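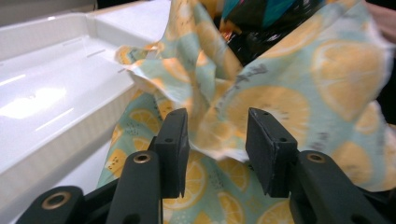
Rutia hand-held gripper with the flat rubber pads, working on a lemon-print cotton cloth beside the tray.

**Are the flat pads on the Rutia any good for thin fabric?**

We're looking at the Rutia hand-held kit for recording cloth folding, mostly napkins and tea towels. It ships with flat pads, and the Erix pads are a paid extra. Has anyone used the standard ones on light cotton for more than an afternoon? I don't want to order twice.

Firkley

**Wiebke Rathjen**

I've had the kit for two months and have 2,782 recordings on the standard pads. They're fine for cotton. Go for a fold or a raised edge and close slowly. A single layer lying flat on a hard table is the weak spot – I miss a fair few of those. A thin foam mat under the cloth helped more than anything else I tried.

Wipe the pads every 60 recordings or so. They collect lint and dust and then start to slip. Check the small screws at the same time, as one of mine worked loose.

**Cheon**

Get the Erix ones, much better.

**Tsehay Ambaye**

I bought the Erix pads and wouldn't say much better. They're softer and do pick up a flat single layer more often, but mine wore at the corners and I went back to the flat pads for towels. They cost me 40 pounds a pair. I'd start with what's in the box.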